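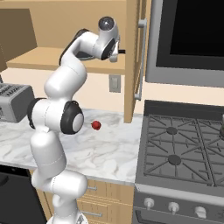
Collision checking is the slowest part of a sampling planner, and in this lecture we make it cheaper. The planner receives a start and a goal configuration and must test every edge between them. In our kitchen simulation the arm stands very near the gray toaster, so the elbow joints need a fine step there. Along the open counter a coarse step is enough.

Exercise 3 (with Daryna Nechyporuk)
Set the step to 3 degrees and plan to the small red ball 25 times. Write down the planning time and the number of failed edges. Please bring your results in April.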